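Leave the snacks in their packets

Put the basket on the table and stop there

For a while I was a decanter. I bought a set of 25 clear jars from Flustance, with lids that clicked, and I spent a whole evening in February emptying packets into them. Rice, raisins, crackers, oats, the children's snacks. It looked very good and I told people about it.

I don't do it any more, and I think most households that do it would be better off stopping. An open plastic basket does the same work for snacks, and it asks for much less.

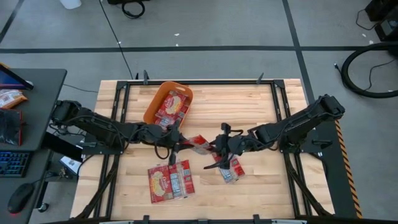

Siv Lundgren
Household columnist

An orange basket on a wooden table, with a red box in it and more red packets waiting on the wood, is all the system I would recommend to anyone. The basket has a wide top. You can see what is in it from across the room. If a box is too tall to lie flat it can lean on the side, and it does no harm there.

My objection to jars is mainly about time. Filling them is a job, washing them is another job, and there is always a bit left in the packet that won't fit. So the packet gets folded over and put behind the jar, and now the same food lives in two places. I had a shelf like that for two years. When I finally cleared it I found three half packets of the same crackers, all open, all soft.

My neighbour Jarmo Seppälä disagrees with me. He keeps everything in jars and says that packets are ugly and that he doesn't want advertising in his kitchen. I see the point about advertising. A bright red packet is meant to shout from a shop shelf and it carries on shouting at home. But a basket goes into a cupboard, and then it shouts at the inside of a door. I can live with that.

He also says packets encourage people to take more than they would from a jar. In our house it was the other way about. A jar has no bottom to it, you put your hand in and keep going. A small packet comes to an end, and my sons notice when it does.

What I would ask for is that the basket is used for one sort of thing. Ours was a mess when it also held batteries and the spare string. Snacks in one, and anything else somewhere else. Empty it onto the table when you come back from the shop, put the old ones on top of the new ones, and put it away. That takes me 3 minutes if I am left alone.

The other half of my argument is about what is printed on the back.

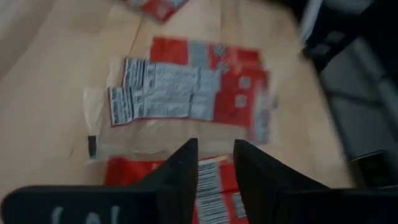 Siv Lundgren
Household columnist

Look at how much of a snack packet is given over to the label. There is a pale panel with rows and rows of small dark print, and somewhere else a barcode. It is not pleasant to read and it takes up room that the maker would surely prefer to use for something prettier. It is also the most useful part of the packet, and it is the first thing in the bin when you decant.

My niece can't have sesame. When she came to stay in the year of the jars, I stood in the kitchen at ten at night unable to tell her mother what was in a biscuit. I had the biscuit. I had a nice lid. I ended up throwing the lot away and driving to the shop at Kvam, which was shut.

You can write labels for jars, of course. I did, with the date on. Then I refilled one with a different make and didn't change the label, and that is worse than having no label at all.

I am less sure about clear bags. I do use them for things that have been opened, and they keep the packet and its print together, which is what I want. They crinkle, they slide about on the table, and they make a neat pile look untidy. Imtiaz Jayawardena wrote to me after my last column to say he uses pegs instead and has never looked back. I have tried pegs. They fall off in the basket and end up underneath everything.

I should say that I still have four of the jars. They hold flour, sugar, rice and lentils, which come in paper or thin plastic that splits, and for those a jar is the right thing. The rest went to the school fair, where somebody bought them all at once. I hope she has more patience than I had.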